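I finally got Bautista Garrido on the phone after Fevik's 2-1 win over Orkden, and boy, was he happy! The winger says his knee feels great again and he wants to start every match from here on out. 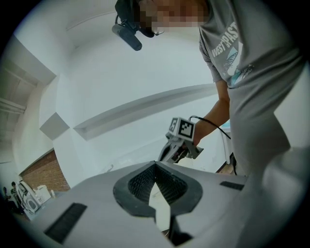

A gray short-sleeved T-shirt, worn loose.

He told me the first thing he did at the whistle was hug Orkden keeper Mihret Chala -- they were roommates as rookies. "She'd have stopped my shot in training," his sister texted him, meaning their mom. Up to 400 fans made the trip, and I hear more are coming in July.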